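Handlebar bag for a small pair of binoculars, 7 days on rough roads?

posted by gravelmoth

Doing the Valham loop in November, 7 days, mostly gravel and a couple of bad farm tracks. I want my binoculars where I can grab them without getting off the bike. They are an 8x25 folding pair, light, but last trip I had them in a rear pannier and by the time I dug them out the bird was gone. Every time.

So, handlebar bag. Looking at the small Vekel with the roll top or the Zelline with the zip lid. Does all the shaking knock the barrels out of line? And does either one stay dry in real rain? Budget is not huge. Also I have drop bars, 42 cm, so not a ton of room between the hoods. Thanks in advance

ridgeline_rob2

Zelline. Zip lid opens one handed, roll tops don't. Done.

oualibound

Had the Vekel for two seasons, so take this for what its worth. Waterproof yes, never had a drop inside. But its slow. Unroll, dig, roll back up, and if you don't roll it back up the strap flaps on the front tire. Fine for a rain jacket, annoying for binoculars.

On the shaking. Bars are the worst place on the bike for it, but I wouldn't panic. Wrap them in a buff or a wool hat, fold them closed, eyepieces up. Don't let them sit against the bottom of the bag with a multi tool next to them, I did that and got a nice scratch on one lens. Mine are still lined up after a trip of over 663 km, most of it washboard. Check before you go: look at a roof edge far off, if you see two edges or your eyes feel pulled, they were off already and it's not the bag.
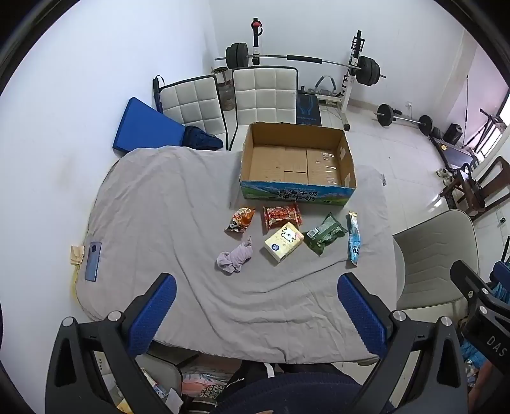
Width, you should be ok with 42 bars if the bag is the small size. Measure between the hoods where your cables come out, not at the top. Thats where mine rubbed.

Other thing, fog. Cold morning, warm bag, lenses cloud up right when you want them. Leave the bag open a bit before you start riding and don't keep them in the tent with you. Microfiber cloth in a zip bag, not loose, it picks up grit.

stemcap92

Neither? Get a feed bag, the round kind that straps next to the stem. Drawstring top. My folding pair drops straight in and I can reach it while rolling. Cost me 92 with shipping for two, which was too much but whatever, the other one holds a bottle. Not waterproof at all so put a sandwich bag over the binoculars. Knees can hit it if you stand up on climbs, try it at home first.

gravelmoth

Didn't think of the stem bag. Going to try one on the way to Ouali and back before I buy anything bigger. Will do the roof edge test tonite.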